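Livia Two-Finger Gripper Kit for School Arms
Club equipment page, Grundau robotics club 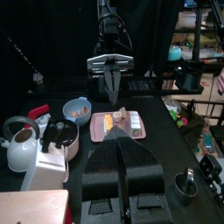 The Livia is a two-finger gripper sold to school clubs as "ready for the kitchen challenge," and we have learned to read that line slowly. The kitchen challenge is the one where a student arm has to set out a meal from toy food. Our practice table uses a pink tray with a yellow block like a pat of butter, a small cream-colored cup, a wedge and a stacked sandwich or cake, plus a light blue bowl with two brown eggs in it. The kit's flat fingers suit the butter block. Whether they suit the eggs depends on who you ask and how patient they are.

What you get: gripper body, one pair of flat black fingers, mounting plate, cable, a bag of screws and a printed guide. The guide has 16 pages and 4 of them are warranty.

What you don't get: spare fingers, a wrist camera, or any advice on grip force beyond "adjust as needed."

Our results
The seller claims 1,000 grasps between adjustments. Merike Kazlauskienė, who coaches our build group, had the students keep a log instead of taking that on trust. They got to 1,351 before the fingers needed realigning, so the claim held up. I would point out that most of those were blocks. Round things make up a small part of the log and nearly all of the bad language.

The older Uvis gripper is slower and uglier. It is also easier to take apart, and the students can fix it without me. If your club has one that works, I don't see a strong case for replacing it before the competition.

Software
It runs with the Feyisa controller we already had. The seller's own app also works, but it wants an account for every student, and we skipped it. The "smart grasp" setting closed too early on the cup in our tests – we leave it off.

Who should buy it
Clubs starting from nothing, with somebody on hand who can wire a connector. Younger groups can use it with help. I would not buy two.

Borrowing
Member schools can borrow the club's Livia from September. Ask Cameron Tapsell, and please return all the screws.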